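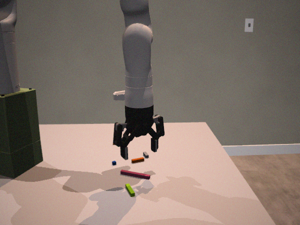
Arm over the tabletop, render.

Search this notebook Enter keywords
Home | Entries | Materials | Suppliers | Log in

Tuesday, glue bench

Second batch of hide glue for the Kirndale chair. Soaked 700 g of water with the Pomari granules overnight, drained nothing, heated to 60 C in the double pot. Strained weight 684, so the rest is skin on the cloth and what stuck to the spoon. Ran thinner than batch one. I think the granules are a lower gram strength than the label on the old tub.

Test joints: 9 in ash, 2 in beech. Clamped until 4 pm, left overnight. Beech offcuts were warmed first, ash were not. Should have done both the same way.

Quentin Lebrun wants the back rail apart again before we commit. Old glue there lets go with warm water and a thin knife, no need for alcohol. Left front leg still tight, leave it.

To do: label the jar, order more cloth, ask Dumitrescu if they still sell the coarse grade. Pot thermostat reads high, check against the kitchen one.

Filed under: Adhesives, Chair repair, Bench notes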